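Speaker notes: Open day visit at Lemstead
Talk for the Veltby evening group, March 24, 2026

Start with thanks to Vittoria Galli for the invitation. Say up front that I am a visitor reporting back and did not build any of this.

Background, keep it short. Lemstead opens its robot lab to the public twice a year. We were a party of 17 and got split into two groups. Ebise Kahsay led ours. The next open day is in May and sign-up is through the front office.

First stop was the talk in the hallway. Skip most of it. One point to keep: the lab works on household jobs, mainly dishes and kitchen items, and people there spend more time on setup than on running the arm.

Second stop was the mug demonstration. The job is to pick a mug up from the table and hang it on a wooden stand by its handle. Ebise ran it several times while we watched. Go to the slide. 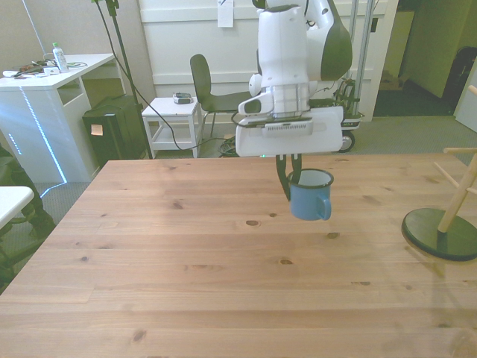

Lemstead open day: the gripper holding a blue enamel mug by the rim, mug stand at right.

Point to the two fingers on the rim. Then point to the handle on the right side of the mug. The arm has to bring that handle to a peg, and the pegs are short. Let people look for a moment before moving on.

Ebise's answer on speed: they keep it slow on open days. A visitor asked how long a session runs. She said up to 100 tries, with a break in the middle.

Somebody will ask about cost. I don't have a figure. Refer them to Vittoria.

Third stop was the Wadach room, 11 minutes, mostly software. Mention it only if we are on time. The screens were hard to read from the back.

What I would ask next time: how they choose the mugs, and what happens with a heavier one.

Questions. Leave the slide up. Sign-up sheet for May is by the door.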